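Dorano Court Residents' Association
Minutes of the February general meeting, held in the ground floor common room 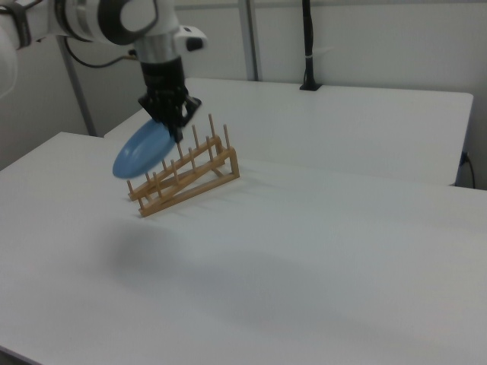 Chair: Lavanya Kurian
Minutes: Aravind Ramasamy

The meeting opened at 7:05 p.m. The minutes of the previous meeting were read and approved with one correction: the bike room lock was replaced by the management company, Mikonari, and the association did not pay for it.

1. Matters arising

The light on the second landing of the north stairs has been fixed. The door closer at the rear entrance has not. Lavanya has written to Mikonari again and was told that the part is on order. Several residents said the door slams late at night and can be heard in the units on either side. Aravind will put up a sign asking people to hold the door until the repair is done.

The lost parcel from December was found in the meter closet and returned to the resident.

2. Water shutoff

Mikonari has given notice that the water will be off for one morning while the main valve is replaced. The work is expected to take 90 minutes. A resident asked whether the boiler would need to be restarted in each unit afterward. Lavanya said it would not, but that people should run the cold tap in the kitchen until it clears. Notice of the day will go under every door and on the board by the mailboxes.

Mrs. Bošković asked that residents on the top floor be told in person, as the last notice did not reach two of them. Agreed. Aravind will do this.

3. Shared garden

There was a long discussion about the raised beds. Two beds were left unused last year and filled up with weeds. It was proposed that any bed not planted by the end of May be offered to the next name on the waiting list. One resident objected that people who travel for work would lose out. After discussion the wording was changed so that a bedholder may name another resident to look after the bed for the season. The proposal passed with this change, 2 votes against.

The hose reel is leaking at the wall fitting. Lavanya has a spare washer and will try that first. If it still leaks, a new reel will be bought.

Compost: residents are reminded that cooked food does not go in the bin. The lid must be closed after use.

4. Budget

The association has set aside $1000 for repairs to the common areas this year. The quote from Dremum for repainting the front hallway came in above that, and does not include the ceiling. It was agreed to ask Dremum to price the walls only, and to get a second quote from another painter. The color was raised again. The meeting decided not to discuss color until there is a price.

A resident asked why the annual dues had not gone down now that the elevator loan is paid off. Lavanya explained that the difference is going into the reserve for the roof, as agreed last fall. The resident asked that this be written on the dues letter. Agreed.

5. Noise and quiet hours

Complaints have come in about furniture being moved after 11 p.m. on the third floor. No unit was named. Quiet hours remain 10 p.m. to 7 a.m. A suggestion to start them earlier on school nights did not find support.

Residents planning building work inside their units should post a note in the elevator beforehand with the expected hours and a phone number.

6. Laundry room

The sign-up sheet is being ignored on weekends. It was suggested that wash left in a machine for more than half an hour past its slot may be moved to the folding table by the next person. Some residents were not comfortable with others handling their clothes. No decision was made. The item is carried over.

The left-hand dryer is taking too long. Mikonari will be asked to clean the vent.

7. Other business

The rear gate code will change at the end of the month. The new code will be given out on paper only.

A resident is looking for a parking space to rent from March. Anyone with a free space should leave a note in Aravind's mailbox.

The spring cleanup will be set at the next meeting. Gloves and bags are in the storage closet, but the closet needs a new rake.

The meeting closed at 8:40 p.m.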